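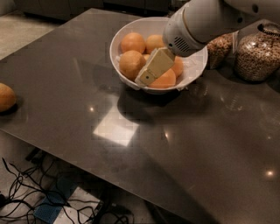
The Laing Arm: Frequently Asked Questions

Questions people ask us on open nights at the Radham shared workshop, plus a few from email. Last updated 2024-06-26.

What is the Laing arm?

Laing is our name for the tabletop picking project. We have a robot arm, a gripper we keep redesigning, and a big dark table, and we are teaching the whole lot to take round food out of a bowl and put it somewhere else on the table. Then to put it back! It sounds small until you try it.

Who works on it?

Rui Matos and Imani Montoya do most of the gripper work. Vy Ông writes the motion code, Beathag Ogilvie looks after the wiring and power, and Kirstin Mowat keeps the log and answers the email (hello, that's me). Other members drop in when they feel like it, and several of our best ideas came from people who only stopped to watch.

Did you build the arm yourselves?

No, the arm came secondhand and already assembled. What we built is everything from the wrist joint down, the power box under the bench, and the software. If you want to build an arm from scratch, talk to Rui – he has done it once and will happily spend an evening on gearboxes with you.

Why are the fingers so flat?

Our first set was curved, on the theory that round things want a round grip. They were great on one size and hopeless on every other. Flat fingers don't care nearly as much about size, and they are thin enough to slide down between two neighbors in a full bowl. The current pair is called Clenton 2, opens to 75 mm, and is by far our favorite so far. Imani is already sketching the next one, naturally.

Why food? Wouldn't foam balls be easier?

Much easier, and we did start with foam balls. They're all the same size and they forgive everything. Food varies in shape and weight, it rolls off when you nudge it, and it marks when you squeeze too hard, so you find out right away how gentle your grip is. It also makes visitors want to ask questions. Anything the gripper has touched is for testing only, so please don't snack from the bowl.

What is the paper in the bowl for?

A bare bowl lets everything slide to the middle each time the fingers push in. Crumpled paper gives it a bit of a nest to sit in. Tuck it well down before you start a run. Loose corners that stick up can get caught in the grip, and then you have a very proud robot holding a piece of paper.

What has been the hardest part?

Getting the last few pieces out from between the others! Picking something up off open table is pretty friendly, with room on both sides. In the bowl the fingers have to find a gap, go down at an angle and close without shoving everything else over the rim. Vy's fix was to have the arm come in slowly and tilt the fingers before they go in, and we all cheered the first time that worked.
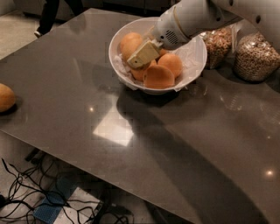 Gripper down in the bowl, with a single piece set apart at the left edge of the table.

Does the shiny table cause trouble?

Yes, quite a bit. The ceiling lights bounce straight back off it, and for a while our software was convinced that a bright reflection was a thing worth picking up. The arm went for it with real determination. Vy now masks out the brightest patches, and that handles most of it. A matte cloth would also do the job, but we like the challenge and the table wipes clean.

Why leave the jars of cereal on the table?

We want the arm to get used to working with other stuff standing nearby. A clear container is a nice tough one, as you can see right through parts of it. Please leave them toward the back so the arm can still reach the bowl.

How often does it work?

In May we logged 151 attempts with the Clenton fingers, and 70 of them ended with the piece where we wanted it and nothing else disturbed. That's a strict way to score it, and we're thrilled with the number.

Is it safe to stand near?

Stay back from the table while the arm is moving, and find the stop button before you press anything else. Mind the cables on the floor at the front, too. Beathag has a plan for a proper cable tray, and it is next on her list.

What software do you use?

A small program of our own called Surgate. It handles the motion, the logging and the light mask. It's a bit rough around the edges, but members can get a copy from Vy, who would love bug reports.

Can I come and try it?

Please do! Come to any open night, ask for Kirstin or Imani, and we'll get you set up with a practice run. You don't need to know any code to start – the first thing we hand people is usually a screwdriver.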